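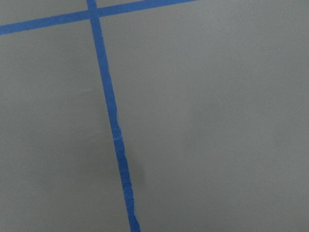

Section 3. Planning and Budget

3.1 Before ordering a Prellik work cell, complete the following steps.

1. Mark the proposed work area with painter's tape. Replace torn or creased strips before measuring.
2. Enter the measurements on the Plorkedum site form.
3. Budget $2,482 for each mounting table. Freight is quoted separately.
4. Allow six to seven weeks for delivery.

Note: Tape and other floor or table supplies are not included in the purchase price.

Caution: Do not drill mounting holes until Keskinen has approved the layout in writing.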